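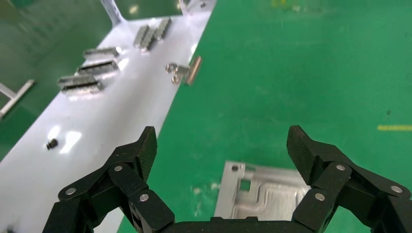 Wrist view: aluminum plate between the fingertips, connectors over on the white surface.

Hi, I'm Saron Abera, and I run Fledalano together with Fasil Gashaw. We write the software that helps a robot arm figure out what it's looking at and how to pick it up. No arms, no motors, just code (and a lot of coffee).

We got going in March, in a back office at Mekonnen, where Fasil and I used to fix other people's motion planners all day. We liked that part of the job so much we quit and made it the whole job!

Our main product is Futirska, a grasp planner. You give it a wrist camera and a gripper model, and it hands back a list of grasps, best one first, with a path for each that keeps the fingers out of the neighbors. Shiny metal is my personal obsession. Glare off a milled pocket can look just like an edge to a camera, so I spend my days teaching the perception side to be a bit more suspicious. Our test set has 2000 labeled views now, and I still wince at 34 of them.

Leire Sarmiento looks after Atano, our replay tool. It lets you scrub back through a failed pick and see what the planner believed at each step – I use it more than my email. Finlay Buchanan does the control loop and answers most support questions, usually within 15 minutes if he's not at lunch.

We're still small and we like talking shop. If you've got an awkward part, send us a few pictures of it and ask for me.

Page last updated July 2019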